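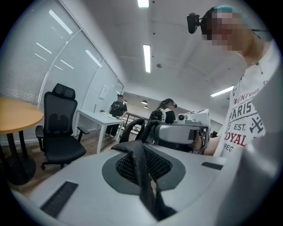

White T-shirt with a red and dark print, PARIS in large dark grey letters.

FOR IMMEDIATE RELEASE
December 17, 2020

Darndale opens its secondhand T-shirt shop online in February

I've been selling old printed T-shirts from the front room of Darndale for four years, and I'm very happy to say that the whole lot is finally going on the web this February! The new shop is called Firnamau (yes, I made it up, and no, it doesn't mean anything), and it will open with roughly 2000 shirts, all secondhand and all with something printed on them.

If you've been in, you know what I go for. I like lettering. City names, sports clubs, ferry lines, summer camps, shirts that say EST. and leave you wondering what was established and when. I have a real weakness for the ones where the words run uphill, or where there's a little cross or crest tucked in beside the type. Red and dark grey on white is my favorite mix and it will get its own page, right next to the one for city names. Paris is a big seller, always has been.

Every shirt gets washed, line dried and checked at the neck and hem before it goes up. Small holes are mended by hand and I show the mend on the shop page – some people like those best. Cracked prints stay cracked. I don't touch up lettering, and if a letter has gone missing the listing will tell you which one.

Sizing took me most of the fall. Labels on old shirts are no help at all, so I've gone with chest and length in inches, measured flat on the table. There's a search box for words too, so you can type in a town or a color and see what comes up.

The mailers come from Batano, the paper goods shop two doors down, and they're plain brown paper with a string tie. Atanasov, the print studio upstairs, is making a poster of old shirt lettering to go with the opening. The first 50 orders will have one folded in with the shirt, so please be quick if you want it!

The front room stays open as usual, and I'm still buying. Bring in printed tees, clean please, in any size. Plain ones I can't use. Kids' shirts are welcome too, they'll have their own rail in the room and should be online later in the spring.

Writers who'd like to borrow shirts for a story, or come by and dig through the boxes before the opening, can write to me through the contact page on the Darndale site. I answer mail in the mornings.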